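How to Put a Fitted Sheet on a Deep Mattress So It Stays Put

Most fitted sheets that pop off at night were put on in the wrong order, or are too shallow for the mattress, or both. The steps below work for any flat-topped mattress with a sheet that has elastic all the way around. If your sheet only has elastic at the corners, read the section on straps first.

Before you start

Strip the bed down to the mattress. Leave the mattress protector on if it's flat and tight. If it has ridden up or bunched at one corner, take it off and redo it, or the sheet on top will follow it within a night or two.

Measure the depth of the mattress at the side, from the bottom seam to the top. Do this with any topper in place, and don't press down on the tape. Then look at the pocket depth printed on the sheet packaging or on the care tag. The pocket should be at least 2 inches deeper than the mattress. Cotton shrinks in the dryer, and it shrinks most in the first few washes, so a sheet that fits exactly when new will be short by the spring.

Wash new sheets before the first use. Dry them on low and take them out while the hems are still slightly damp. Elastic that gets baked on high heat goes slack early, and there's no fixing it after that except by sewing in a new length.

Finding the long side

People waste a lot of time here. On most sheets the care tag is sewn at the bottom right corner, which means the foot of the bed on your right side as you stand at the foot looking toward the headboard. Some makers put it at the top left. Check yours once, and if the tag is somewhere else, put a stitch of colored thread inside the bottom right corner so you don't have to check again.

If there is no tag, hold two neighboring corners and pull. Then do the same with the next pair. The longer edge runs down the side of the bed. On a king the two lengths are close and it helps to lay the sheet out flat first.

Putting it on

1. Pull the bed away from the wall if you can. A few inches is enough to get your arm behind it.

2. Start at the head, on the side that is harder to reach. Lift the corner of the mattress, pull the pocket all the way over it, and tuck the elastic well underneath. You want a hand's width of fabric under the mattress.

3. Go to the opposite corner at the foot, diagonally across, and do the same. Working diagonally keeps the tension even. If you do both head corners first, you end up dragging the whole sheet toward you for the last two and the first ones let go.

4. Do the remaining head corner, then the last foot corner. The last one will be tight. Kneel, lift the mattress with one hand, and pull the pocket from underneath instead of down from the top.

5. Walk around the bed and push the elastic under along each side. Then smooth the top with the flat of your forearm, from the middle outward. Small creases are fine and will settle with body heat. A fold that comes back after you smooth it means one corner seam isn't sitting on the corner of the mattress, so turn the pocket until it is.

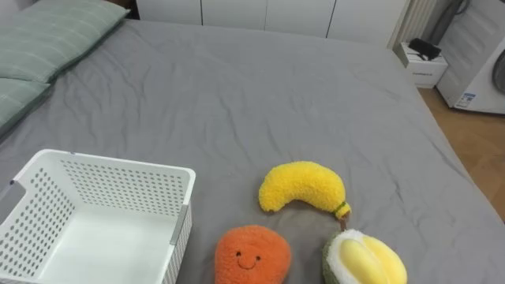
If it still comes off

Check the seams again. The stitched seam of each pocket should run straight down the edge of the mattress. A seam that sits even a little to one side pulls at an angle every time somebody rolls over.

If the seams are right and the sheet still comes loose, use straps. There are two common kinds. Short triangle straps clip across each corner underneath the mattress, three clips to a strap. Long cross straps run from corner to corner and meet in the middle. The triangle type is easier to put on alone. I use the Brusik ones, which have plastic clips that haven't torn the fabric. Metal clips grip harder but they leave holes in thin cotton. Clip onto the hem and not the elastic itself.

For sheets with elastic only at the corners, cross straps are the better choice. Set them loose, put the sheet on, then tighten each one a little at a time.

On a slick protector, Leif Thoroddsen sent in a tip that I have been using since January: lay a strip of rubber rug underlay under each corner, between the protector and the sheet, below the level where you lie. It has to be the open mesh kind. Take it out before washing.

Taking it off

Unhook any straps first. Lift each corner of the mattress and ease the pocket off. Don't yank from the opposite side, which is how corner seams split. If a seam has already started to go, run a line of zigzag stitch over it before the next wash, using polyester thread.

Turn the pockets right side out before the sheet goes in the machine. Pillowcases and socks end up inside them otherwise and come out wet.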